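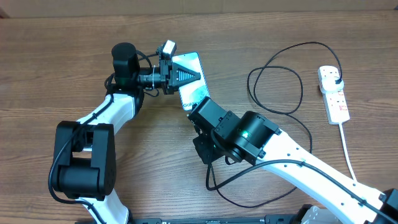
Oranuch Nuchit

November 25, 2021

Phone handling, bench 2. Continued from the April notes.

Handset held on the diagonal over the wooden table, screen lit, mostly white background with pale blue and grey shapes. Light silver-grey surround. Screen brightness left at the Castska default for all runs. Auto-lock set to 5 minutes; at the shorter setting the display went off mid-run and the log had to be restarted.

Mass with SIM tray fitted, no case: 497 g on the Truneck scale. Not credible for a phone. Scale re-zeroed, same figure. Suspect the tare is still stored from the Cuma tray work. Reading struck out; weigh again on the other scale before anything goes in the table.

Glass wiped with a dry cloth between runs. No cleaner used, as it leaves a film and the next grip reads differently.

Runs 1 to 6 entered in the Thepsuriya sheet. Run 5 has no end time, my omission. Do not average it with the rest.

Table grain runs left to right. Use it for lining up the start position until the tape arrives. Keep the darker streaks clear of pencil marks, they get lost there.

To do:
Charge handset to full
Clear stored tare
Order second screen protector, matt
Repeat run 5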